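Teaching a planner to wait for the cloth

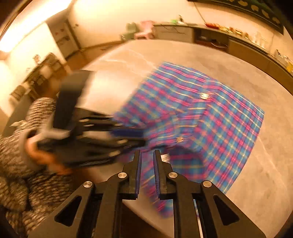
"Cloth never gives you the same shape twice, and that's what I love about it," says the lead developer of Karex, the planning software built by a small team in Plodbridge. We spoke in July, just after version 5 came out.

Her planner takes recordings of two-handed work and splits them into short moves: reach, pinch, lift, lay down. The current set holds 438 recordings, and 111 of them are shirts.

"Shirts are great! You've got buttons, hems, a collar that flops over when you least want it to," she says. "Our old code picked both grasp points up front and then just went for it. Now it picks one, looks again, and picks the second from wherever the fabric ended up."

The second look costs 124 milliseconds, and she was happy to pay it. The hard part was timing, with one hand often still moving while the other should hold steady.

"I spent weeks on that wait state," she says, laughing. "It's maybe the smallest file we have, and I still open it to see if I can make it better." Towels are next, then fitted sheets.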